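3.2 Work surfaces and cleaning between shifts

The second part of the survey dealt with the surfaces on which staff prepare, sort and set down food and small goods. We visited 38 shared workrooms in August. All of them were used by more than one group during a normal day, and in most of them the groups did not know each other well. A room was left out of the survey if it had its own full-time cleaner, as the question was how people clean when the job belongs to everyone.

At each site we recorded the type of tabletop, the cleaning product kept in the room, and how far that product was stored from the table. We then asked the people using the room when they had last wiped the table and what they had used. In total 226 people answered. Their answers were written down as given and sorted later by the second author, Hiwot Gebretsadik, using the groups described in Section 2.

Two products made up most of what we found. Meltex is a ready-to-use spray and Proston is a concentrate that has to be mixed with water. Rooms that kept Meltex reported more frequent wiping, but the wiping was often dry, with the spray left on the shelf. Rooms that kept Proston reported less frequent wiping and more thorough work when it was done. In five rooms the concentrate had been mixed in a bottle with no label, and the users could not say how strong it was. These rooms were kept in the count of sites but taken out of the comparison of products.

The type of tabletop mattered more than we expected. People working at stainless steel tables said that streaks and smears bothered them, and that they wiped the table to remove marks they could see. People working at gray painted or coated tables gave time of day as the main reason, usually the end of a shift. Figure 4 shows surfaces of both colors.
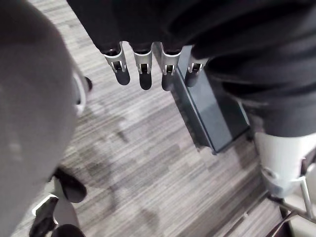
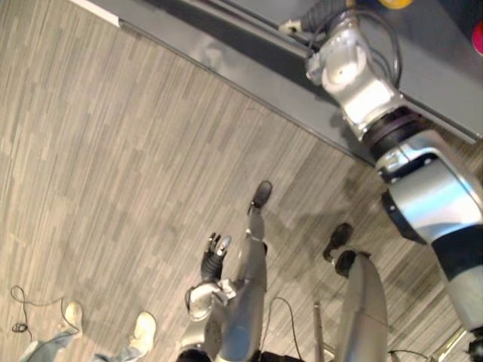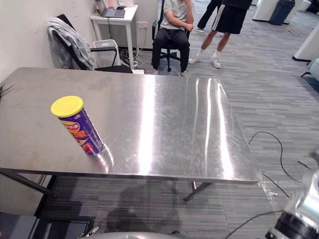

Figure 4. Views from one shared workroom. The second shows a gray tabletop; the third shows a stainless steel table with a snack can on it.

Food kept on or near the table was the other point that came up often. House rules at 22 of the sites said that no food could be left out, yet staff at many of these told us that the rule was followed only when a supervisor was present. Sealed snacks were treated as an exception almost everywhere. Users did not think of a closed can or packet as food for the purpose of the rule, and several said they would lift it, wipe under it and put it back. Others wiped around it. We did not test whether this made a difference to the surface.

Distance to the product had a clear effect in the larger rooms. Where the bottle was stored in a different room – the usual case at the Huanca sites – people reported using paper towels and tap water. At the Costine sites each table had a hook for a bottle and cloth, and the answers there were more even across shifts. The two groups of sites also differed in floor covering and in the number of users, so the comparison should be read with care.

Self-reported cleaning is likely to be too high. The first author, Ayana Zeleke, repeated the questions at a small number of sites without the site manager in the room, and the answers were lower. We return to this in Section 4.

Comments

r_hollis: Was the Proston diluted to the same strength at all sites, leaving out the unlabeled bottles? Section 2 doesn't say.

Ayana Zeleke: It was mixed by the users to the strength on the pack. We did not measure it. I will add a line on this to Section 2.

benchtop_m: We moved our spray onto a hook last year and people do use it more. The cloths go missing though.

K. Dunmore: Please put the floor covering for each site in the appendix table. Carpet under a prep table is a separate problem and I would like to see how common it is.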